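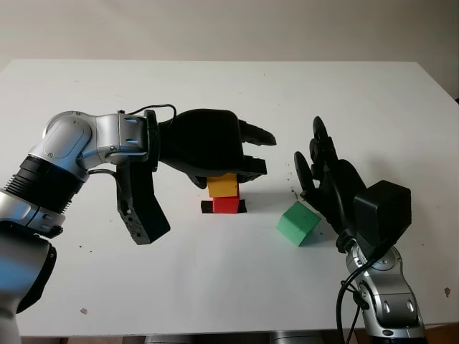

Gristard library has put its opening hours on a sign outside, and I've now lived here long enough to have opinions about the sign. A thread.

6 min read

The hours were last changed in December. The sign was last changed some time before that, by a person with a marker pen and a strong belief in arrows. Tuesday points at Thursday. Thursday points at the car park.

I went on what the sign calls a "late night". Late night ends at half past five. In fairness, they do dim the lights at twenty past so you get the feel of it.

212 likes · 31 comments

My reason for going was a book about canals. I don't care about canals. My brother-in-law does, and he's coming to stay, and I wanted to have one question ready for when he stops for breath.

The canal book was out. It had been reserved by someone in Brastden, who was behind someone in Kamulbridge, so if I joined the queue I'd be third. Three people in this county want the same book about lock gates and we are never going to meet.

I joined the queue.

To join the queue you need a card. I had a card. It expired during a period when, according to the computer, I lived in a flat I left before the kettle I now own was manufactured.

Proof of address: they wanted a utility bill on paper. I said I don't get them on paper any more. She said lots of people print them off. I asked if I could use the printer. She said of course, with a library card.

388 likes · 57 comments

To her enormous credit she heard it as she said it, looked over both shoulders and printed it herself. 15p. I paid with a pound coin and she didn't have change so I am now in credit with the county council, which I intend to mention at parties.

New card is a sort of hospital green. The number on it is so long it goes round the corner. My PIN is 1404, or it was, until I typed it into this thread to be funny and had to go and change it.

(Please stop trying it. I've had an email.)

While I was there I did look at the shelves. The large print section has taken over the whole back wall and it's nearly all murders. Cosy ones. Vicars, bakeries, a cat that knows something. I borrowed 3 and I'm not sorry.

The travel section has a guide to a country that no longer exists. It's stamped as borrowed last summer. I hope they had a nice time.

Also there's a jigsaw table now. Communal. You do a bit and walk away. I did one piece of sky and felt I'd contributed more to public life than in my last 6 jobs.

A man came over and took my piece out again. He was right, it was lake.

176 likes · 42 comments

Fines have been scrapped, by the way. I hadn't heard. I spent years avoiding that building over an overdue paperback by someone called Meijer, something about bees, and it turns out I could have walked in at any point with my head up.

I confessed anyway. She looked it up and said it had been written off as "lost, presumed bath".

I asked whether they'd like it back. She asked what state it was in. I said bath. She said to keep it.

Update: the canal book has moved. Brastden has handed it in. Kamulbridge now has it, and has renewed it twice. I picture a large kettle and no sense of urgency.

Update: brother-in-law arrives on the 10.42 and I have learned one thing about canals from the back of a leaflet. It's that the ducks don't like white bread. I'm saving it for Sunday lunch, or for whenever he gets to the Victorians, whichever comes sooner.

Sign still says Thursday is in the car park.

94 likes · 19 comments · 12 shares

More from this account
The bus shelter that faces the wrong way
I tried to return a lampshade
Notes from a village quiz we did not win
Every bin in Gristard, from worst to fine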